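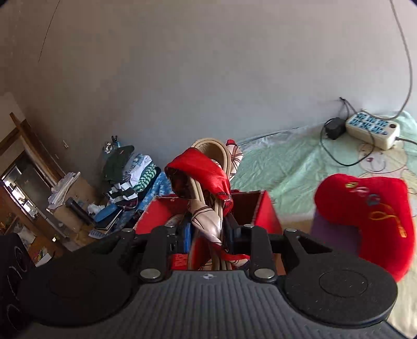 Dredton Entryway Bench with Lift-Up Seat

Made to order by Grasex, Nendport
Finish: natural, smoke or barn red
Usually ready to ship in 7 working days

If your front door opens straight into the living room, as mine does, then you already know what happens between about October and the first warm week of May. Shoes pile up, bags get dropped on top of the shoes, and whoever comes in last has to stand on one leg and hop. The Dredton bench was drawn up for just that kind of house. It gives you a proper place to sit while you fight with your laces, and a deep well under the seat for all the things that would otherwise be lying in the walkway.

We have been building benches in one form or another for a good many years, and this one is the one we get the most mail about (lovely mail, for the most part, and we do read every bit of it!). The seat is a single wide board with a soft rounded front edge, so it doesn't dig into the back of your knees. It lifts on two slow-close hinges, and you can let go of it halfway and it will settle down by itself without a bang. Parents of small children tell us this is their favorite part, and I can see why.

What fits inside

The well is one open space with a loose divider that you can slide along a groove or take out altogether. With the divider in the middle, one side will hold family sandals and sneakers, and the other has room for hats, scarves, a dog leash, the umbrella that never quite folds up right. Take the divider out and you can lay tall boots flat, or a folded picnic blanket. A mesh strip along the back lets the air move, so damp shoes have a fair chance of drying out by morning, though if they're truly soaked I would still stand them on newspaper for an hour first.

Dimensions and weight

Length: 42 inches
Depth: 16 inches
Seat height: 18 inches
Weight: 38 pounds
Tested seat load: 356 pounds
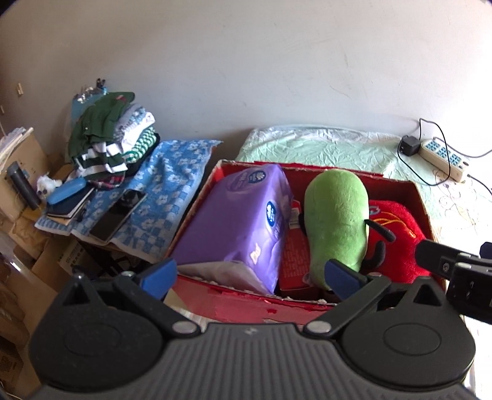
The Bucur insert tray is sold separately and I would gently nudge you toward adding one, particularly if several people share the bench. It sits on a ledge near the top of the well and holds the small stuff, keys and gloves and shoe polish, while the big stuff stays down below. Before it came along, I kept an old box in the hall for odds and ends, and we all know how that goes. A red cardboard box with its edges torn and scuffed will still hold a big pack of tissues and a green plush toy perfectly well, but you do end up lifting one thing out to get at another, and after a winter of it you start wishing for a shelf. The tray lifts out with one hand and wipes clean with a damp cloth. It comes in the same three finishes as the bench.

Putting it together

The bench arrives flat in one carton. There are eight bolts, four to each end, and the hex key is in the paper envelope with the instructions. Set the two ends on a rug, drop the floor panel into its groove, and bolt on the front and back. Leave everything finger-tight until the seat is on and sitting level, then go round and snug the bolts up. Chathurika Munshi, who wrote the instruction sheet, put her own bench together on a Wednesday evening with supper in the oven, and was finished before the timer rang.

Care

Dust it, and wipe it down with mild soap when it needs it. Give the natural finish a thin coat of furniture oil once a year. The smoke and barn red finishes don't need oiling. Grit is hard on any finish, so shake out the well now and then.

Price and ordering

Bench, item 3675: $329
Bucur insert tray, item 3000: $48

Spare hinges, bolts and dividers are always in stock. For a longer or shorter bench, write to Dilruba Kodikara in our order office with the measurements of your wall, and please mention any baseboard heater or floor vent, as we can raise the legs to clear it. Custom lengths take a little longer to build, and Dilruba will give you a ship date along with the price.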